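Larnevard growers told to fix their water troughs before they buy another gadget

Farmers who turned up at the Larnevard grassland walk on 25th August expecting to hear about grass were given the better part of an hour on troughs instead, and most of them stayed for it.

The speaker was Ánh Phùng, a livestock adviser who covers the Prarside district and who has, by her own account, put her arm into more cold water than is good for a person. Her argument was a simple one. A milking cow in warm weather will drink a great deal, she will want much of it in the short spell after milking, and if she has to queue for it she will drink less and give less milk. Farmers know this. They also tend to have the same trough in the same corner of the same field that their father put there, fed by a pipe of a width that suited his herd and his patience.

"People will spend a winter arguing over which bull to use," she told the crowd, "and then send the daughters out to drink from something you wouldn't wash a dog in."

The walk was hosted on a farm that milks 58 cows on a paddock system, on free-draining ground that had started to show the want of rain. The host family had agreed to let their own troughs be used for the demonstration, a generous offer that they may have regretted when Phùng reached the first one. It was level, it did not leak, and the ballcock worked. It also filled at a pace that gave everyone time to talk about silage prices, and then about a neighbour's silage, and then about the neighbour.

Her test for flow rate needs no equipment beyond a watch and a bucket of known size. Tie up the ballcock, mark the level in the trough, empty out a measured amount and time how long it takes to come back. Do it at the trough furthest from the pump, and do it while the parlour is being washed down, when the rest of the system is pulling on the same supply. Testing the nearest trough on a quiet afternoon gives a lovely figure, she said, and one that will be of no interest to the cows.

Where the result is poor, the usual suspects are narrow pipe, old joints and ballcocks with a small opening meant for a house tank. Changing the ballcock is the cheap job and should be done first. Changing the pipe is the dear one, and Phùng had some sympathy for those who keep putting it off, though not a lot. Several farms in the district have grown their herds over the years and run a new spur off an old spur each time, so that the water now takes a route that only one person can explain, and he is usually on holiday when it bursts.

She suggested drawing a map. It need not be a good one. It should show every stopcock, every joint that anyone can remember and the field each branch feeds, and there should be a copy in the dairy and another in the house. A man near the back said he had one already, in his head. He was asked where the main stopcock was and pointed in two directions.
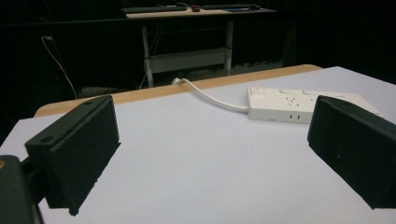 Position came next. A trough in a gateway is handy for whoever fills it and a nuisance for everything else, as the ground is poached by the first wet week and the bossier cows can hold the whole herd up by standing in the gap. The advice was to put troughs towards the middle of the paddock, or on the dividing fence so that one does for two paddocks, and well away from the roadway. Cows should be able to get at it from all sides. Heifers new to the herd are the ones that lose out when space is tight, and they rarely complain in a way that reaches the office.

She was also firm on troughs along the roadway itself, which a few of those present still have and were suddenly keen to look at their boots about. They slow down the walk back from the parlour, they make a mess of the surface, and the mess leads to lameness. Cows will stop at them every time. "If you opened a pub on the way home from work you would expect the same," she said.

Cleaning drew the longest discussion and the least agreement. The official line was that every trough should be looked at each time the herd moves paddock, and emptied and scrubbed whenever there is a green lining, a smell, or anything in it that used to be alive. One farmer said a bit of green never hurt a cow. Another said he had always been told to keep a goldfish in each, and that they did a fine job until the heron found out. Phùng said she would not be adding the heron to her notes. She did ask that nobody tip the scrubbings out beside a ditch or a stream, and that anyone using a cleaning product rinse the trough well and read the label, in that order if they must but preferably the other way round.

Then to leaks, where the host was brave enough to hand over his meter readings. The meter had moved on by 3,447 litres over a night when the cows were in a paddock with its own supply and should have taken nothing from the main line. There was a short silence while this was worked out. The leak was later traced to a joint under a hedge, at a spot where the grass had been admired earlier in the walk for how well it was holding up in the dry weather.

The lesson, for those who wanted one, was to read the meter last thing at night and first thing in the morning, a few times a year, with the stock off the line. It costs nothing and it finds most of the trouble. Farms on a private well have no bill to frighten them but are still paying to pump water into a hedge, and a pump that never gets a rest will pick its own moment to take one.

There was some talk of technology. Two firms had stands in the yard. Vida was showing a float sensor that sends a message to a phone when a trough runs low, and Ultico had a flow meter that fits on the main line and draws a graph of the night's use. Both drew a fair crowd, helped by the fact that both were in the shade and one had biscuits. Phùng said she had nothing against either kind of device, and that an alarm could be a good buy for outlying ground or for someone with a day job. She only asked that people sort out the pipe first. An alert telling you that the water is slow will not make it any faster, and the cows will have told you already by bellowing at the gate.

Phone coverage, it was pointed out from the floor, is not all it might be in the low fields at Prarside. The young man on the Vida stand said the sensor would store the message and send it on when the signal came back. He was asked when that would be. He said it depended on the signal.

On costs, the farmers were mostly left to do their own sums, though there was a steer on where the money should go. Ballcocks first, then leaks, then the main line in wider pipe laid as a loop where the ground allows it, so that water reaches each trough from two ways and a break on one side does not leave the far end dry. Bigger troughs come last. A big trough on a poor supply is a slow trough with more water to go stale in it, and it takes two people to tip it up for cleaning, so it won't be cleaned.

For anyone planning to move pipe this autumn, she advised getting it in before the ground turns, burying it deep enough to be out of the way of frost and of the post driver, and taking a few photographs of the trench before it is filled in. That last point got more nods than anything else all day. There cannot be many in the district who have not at some stage put a stake through their own water main, and one or two have managed it twice in the same place.

The walk finished back in the yard with tea and a question from a woman who farms sheep and had been waiting patiently through all of it. She wanted to know if any of this applied to her. Phùng said that sheep need clean water too, particularly ewes in milk and lambs on dry feed, that troughs should be low enough for lambs to reach and safe enough for them not to drown in, and that she was sorry not to have said so sooner. The woman said that was all right, she was used to it.

A second walk will be held at Larnevard after the back-end reseeding is done, and the subject is down as autumn grass. The host has asked that it be on somebody else's farm.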